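Chapter 7
Clearing and Sorting Tableware

7.1 Scope

Clearing is the transfer of used crockery from the place of eating to the place of washing. It is treated here apart from laying, covered in Chapter 2, as soiled items arrive in no fixed order and seldom in matched sets. The chapter deals with household tables only. Canteen practice, including the Farell rack system, is left to Part Three.

7.2 Terms

An open form is any piece whose rim is its widest part. Plates and most bowls are open forms. Residue is food matter left on the inner surface after eating – film, scraps or both. A mixed table is one on which soiled and clean pieces stand together with objects unconnected with the meal.

7.3 Order of work

Residue is assessed before any piece is stacked. Bowls with film on the inner wall are kept out of the stack until scraped. Plates are lifted by the rim and turned upright only when free of loose scraps. Nesting follows diameter, the widest piece lowest. Cloths and placemats are left until the surface is bare.

The Clirum survey recorded 114 household tables, most of them mixed. Its results are taken up in Section 7.4.
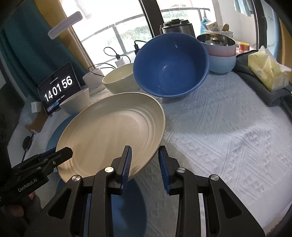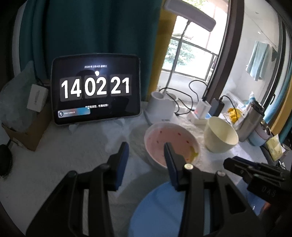
Fig. 7.1 Bowls and a plate on a mixed table. The pink bowl in the second view carries film and a scrap on the inner wall.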